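Can a two-armed robot take over table clearing and wipe-down in a small canteen yet?

Posted in Workplace Automation, 2018-05-22

I look after equipment for a staff canteen that does over 200 covers at lunch. Management has asked me whether a machine can do the clearing and wiping between sittings. I don't mean a dishwasher or a conveyor; we have both. I mean the part where a person walks up to a table, moves whatever is on it, wipes, and puts things back in the right place.

I have had quotes from two integrators. One proposes a fixed arm at a return hatch, which moves the problem to the customer. The other, Ploltard, proposes a pair of arms with five-fingered hands on a wheeled base and says the software is "task ready." I asked what happens when the table has something on it that is not a plate or a cup and did not get a clear reply.

What I would like to know:
Is anyone running such a thing unattended?
Are fingered hands worth the money over a plain two-jaw gripper for this work?
What should I ask for in an acceptance test?

Hygiene rules here require the surface to be cleaned right to the edge, and the tables are round, if that matters.

flatia_bench
I maintain handling cells for a living and did a bench evaluation of this type of chore last June. Short answer to the first part: I know of no site doing it unattended, and I looked. Supervised demonstrations, yes.

The difficulty is spread unevenly. Wiping a bare surface is a path-following job with a force limit, and it works. Round tables are a small nuisance because most wiping routines are written as straight passes, so you need an arc pass for the rim. Clearing is where the time goes. Flat plates from a known set, lifted from a known height, are fine. Anything outside the set costs you a stop and a person. 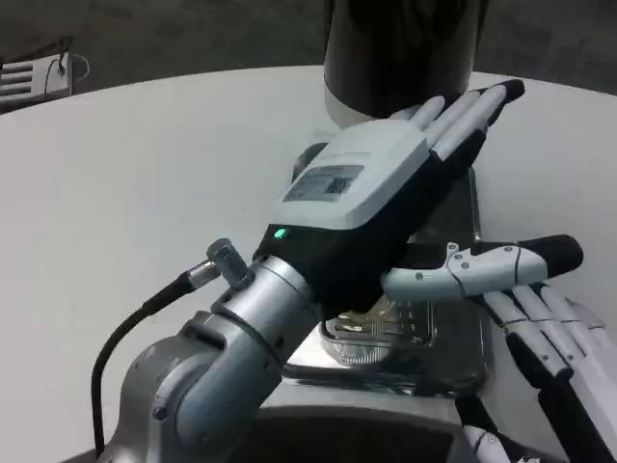 Hands versus jaws depends on what sits on your tables. A two-jaw gripper needs two roughly parallel faces it can reach, or a rim it can pinch. Take a steel tray with a raised rim and a ridged plate in its recess: there is an edge to hold, but the polished metal reflects whatever is above it, and depth cameras tend to return holes or false points on a surface like that. The hand then closes on a position that is wrong by enough to matter. An upright glossy black cylinder gives the camera similar trouble, and a hand coming in low with the fingers outstretched can push one over before it ever grips. Fingers help once contact is made, because they can wrap a round body. They do not help you find it. I would put money into sensing and lighting before I put it into joints.

Two more points that rarely make it into a quote. External cables on the arm pass over the table and have to be kept out of the food area and out of the cleaning fluid, so ask for the routing drawing. And ask for the ingress rating of the hand itself, in writing. Many fingered hands have exposed screws and pivots. Those trap grease, and a glove over the hand changes the grip.

For the acceptance test I would write:
Your own tableware, your own lighting, lunch conditions.
At least 123 tables in sequence, mixed loads, order not disclosed to the supplier.
Every human intervention logged, including nudges and restarts.
Time per table measured from arrival to ready, with the wipe checked at the rim.
A list of objects the machine must refuse to touch, and proof that it refuses them.

If they will not agree to the second item, you have your answer on "task ready."

bornel77
We had a trial unit at our site. It was slow. Staff cleared the next table while it was still looking at the first one. Get a second trolley.

ambrose_k
Partly disagree with the reply on hands. The cost of a fingered hand is mostly in maintenance. On ours, tendon tension drifted and it had to be recalibrated after 577 grasps, which for a lunch service is nothing. A two-jaw gripper with soft pads ran the whole trial without being touched. If you can standardize what goes on the table - same plates, same cups, no shared appliances - jaws will cover most of it and you can leave the odd items to a person.

Also check what the base does on a wet floor. Ours lost its position near the sink and had to be driven back by hand. The supplier called this an edge case.

On unattended running: no. Ours needed one person within reach at all times, and that person could have wiped the tables.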